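Flerken (package manager)

Flerken is a free package manager for Linux desktops, meant for people who would like newer versions of their programs than their distribution happens to carry, but who would rather not replace the whole system to get them. It grew out of Sturia, a small distribution for older laptops, and it can now be installed on most systems that use the Debian package format. The current catalog lists 3,566 programs, from office suites and photo editors down to little one-window tools that do a single job and have done it happily for years.

Background

Sturia began as a long-term support distribution, with the same virtue and the same drawback as most of its kind: once a release was out, its programs stayed as they were apart from security fixes. That suited schools and offices very well. It suited home users a little less, and the Sturia forum slowly filled up with long, friendly, often contradictory threads on how to get a newer browser or word processor running. Flerken started as a shell script pinned to the top of one of those threads — it fetched 12 programs, checked their signatures and placed them in a folder of their own. The script was rewritten as a proper program the following December, and the name, which had been the title of the thread, stayed with it.

How it works

Programs installed through Flerken live in a separate folder inside the user's home directory, along with whatever libraries they need. The system's own copies are left alone, so a person can keep the older, steady version of an office suite for everyday letters and try the newer one beside it. Removing a program removes its folder, while documents and settings are kept unless the user asks for them to go too. 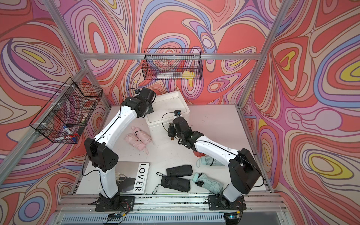
Two white robot arms at a tabletop with swirl-patterned walls.

Most people meet Flerken through Bendska, its graphical front end, which shows the catalog by category and offers a search box, a list of installed programs and a rather generous set of help pages. Everything Bendska does can also be done from the terminal, and many longtime users still prefer it that way. Updates are checked once a day by default, though nothing is installed until the user agrees to it. The previous six versions of each program are kept on the server, so going back after a disappointing update is a matter of one command.

Reception and limits

Users tend to praise the patience of the documentation and grumble about disk space, as shared libraries are sometimes stored more than once. A cleanup tool called Ondrejka, added as an optional extra, looks for duplicate libraries and links them together. Printer drivers, kernels and other low-level parts of the system remain outside Flerken's reach, and the help pages send readers back to their distribution for those.

See also

Sturia
Bendska
Software repository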